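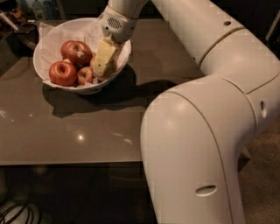 Kibet Kaijage, Senior Lecturer in Fruit Growing and Storage

Chapter 3
Keeping Apples After Harvest

An apple remains alive after it has been picked. It continues to take in oxygen, to use up its stored sugars and acids, and to give off heat, water and carbon dioxide. This process is called respiration, and its rate largely decides how long the fruit can be kept. Storage methods are designed to slow it without harming the flesh.

Early growers in the Plondska valley stored late varieties in straw-lined cellars, turning out damaged fruit by hand each week. The method served small orchards well until the arrival of the railway, when buyers began to ask for sound apples in spring. 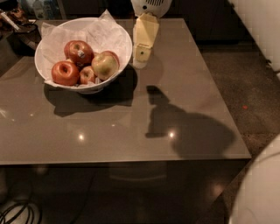
Photograph: Trorkora Orchard Archive

Ripening apples also release ethylene, a gas which speeds the ripening of fruit stored nearby. Early and late varieties should therefore be kept apart. The Sokol store, which holds 1,000 crates in 20 separate rooms, is studied in detail in Section 3.4.

This chapter first considers the choice of picking date, then the control of temperature and moisture in the store. Students should review the account of cell structure on page 77 before they begin.

3.1 Judging the picking date

Fruit picked too early shrivels and lacks flavour. Fruit picked too late softens quickly, even in a well-run store.

Last updated: August
Contact Sundar Press | Copyright Sundar Press | Back to top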